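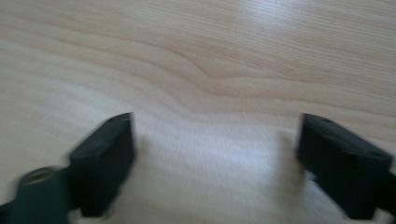
Olia tabletop, the dip in the grain

From: Elaheh Talebi
To: Zolalthorpe furniture list
Subject: Re: pale tables and glare

Bhupendra Dubey wrote:
> Thinking of the Olia in the square size for our back room. Does
> the light top glare as badly as people say? Also, does the
> Norketti mug stand fit on it and leave any table over?
> I have 120 dollars left and a spouse with opinions.

Bhupendra,

Yes, it glares. Put it anywhere near a decent light and you get a silvery patch where the grain goes missing, and you will spend your first week tilting your head at it like a puzzled dog. Away from that patch the grain is long and wavy and I've grown fond of it, which I did not expect to say about a table.
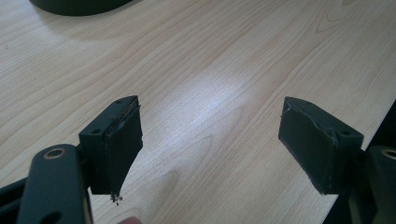
It also keeps a public record of every crumb and speck. My old Troncoso was dark brown and hid everything, including, for one whole November, a raisin. If your spouse's opinions run to crumbs, buy a cloth at the same time.

To your actual questions, in order:

1. The stand. It's the black one with three hooks on a crossbar, and the post comes up at the back of an oval tray. The tray sits near the middle with plenty of wood left over on both sides. The hooks point up, so you hang a mug by lowering it on.
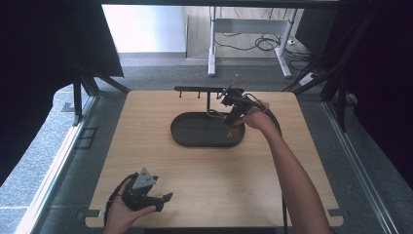

2. The corners. Rounded, all of them. My hip approves.

3. The money. I paid over 120 for the table alone, so one of you is going to have to give way. Old list message 2172 has a long argument about secondhand ones, most of it rude but some of it useful.

Elaheh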